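Ketchup and bananas: refrigerator or cupboard?

fotis_th
Good evening to all. I moved to Midton in September and I share a kitchen with one other person. We agree on almost everything, except what belongs in the refrigerator. I keep the ketchup in the cupboard, as my mother always did. My roommate moves it to the refrigerator every evening. With the bananas it is the opposite: I put them in the cold and she takes them out. The kitchen is 24 degrees (Celsius) in the afternoon. Who is right?
Fotis Theodorakopoulos

brinejar
Ketchup in the fridge once it's open. Read the label, most of them say so. Bananas on the counter, always. So your roommate wins both.

Gurel_owner
I disagree about the ketchup. It has vinegar, sugar and salt in it. Restaurants leave it on the table all day. If you finish a bottle in two weeks, the cupboard is fine.

brinejar
Restaurants finish a bottle much faster than one household. How fast does Fotis eat it?

fotis_th
Not fast. I buy the 572 gram bottle at Hviid and it is with us for nearly 2 months. I must admit that the last one became darker at the top, and the taste was more sour than I remember.

Gurel_owner
OK, for 2 months I would also use the fridge. But take it out 15 minutes before dinner. Cold ketchup on hot potatoes is a sad thing.

pepperpot_m
Why would anybody put a banana in the refrigerator? The skin becomes black and it smells up the milk.

fotis_th
The skin becomes dark, yes, but inside it stays firm for some days more. I only do it when they are already ripe. A green banana in the cold does not ripen well, this I have learned.

pepperpot_m
Fair. I did not know you waited until they were ripe. I still wouldn't do it, I can't eat a black banana even when the inside is good.

f_rondonuwu
Hello, I have read all the replies with interest. I grew up in a place where bananas were on the table every day, and we never thought of the refrigerator for them. They hung from a hook, away from the other fruit. When a banana lies close to tomatoes or apples, everything ripens faster.
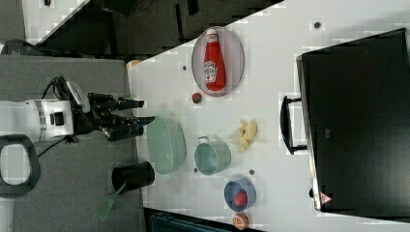
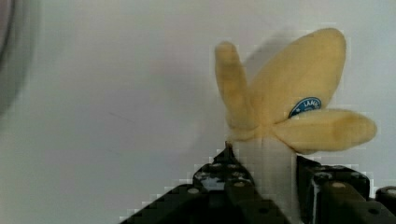 Banana with the sticker still on the peel.

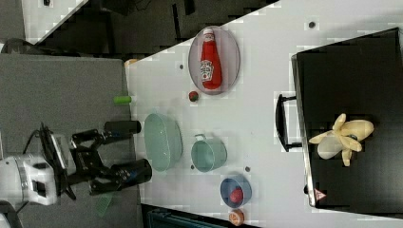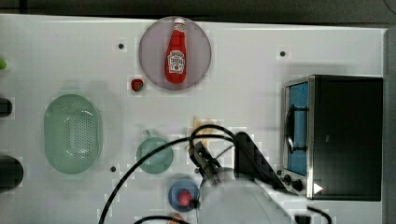
The ketchup, on its plate.

For ketchup I follow a simple rule. In the hot months it goes in the refrigerator door, and in the cool months I buy a small bottle and keep it in the cupboard. I also wipe the neck with a clean cloth before I close it, because the dried part around the cap is what spoils the look first. If the bananas become too soft, please do not throw them out. Peel them, cut them and freeze them flat in a bag.
Fitriani Rondonuwu

brinejar
The small bottle costs more per gram though. I'd rather have the big one and keep it cold.

f_rondonuwu
Yes, it costs more. For me the difference is small, but I live alone.

Gurel_owner
Does freezing work if you want to eat them plain later? Mine came out like soup.

f_rondonuwu
No, only for cake or for a drink. After thawing they are too soft to eat plain.

fotis_th
Thank you for the answers. I have shown this thread to my roommate and she was very pleased with the first reply. The ketchup is now in the door of the refrigerator. About the ripe bananas we are still discussing.

pepperpot_m
Next question: where do you keep the eggs?

We use cookies to remember your login. By continuing you accept their use.
Contact us | © Trulent Kitchen Forum | Back to top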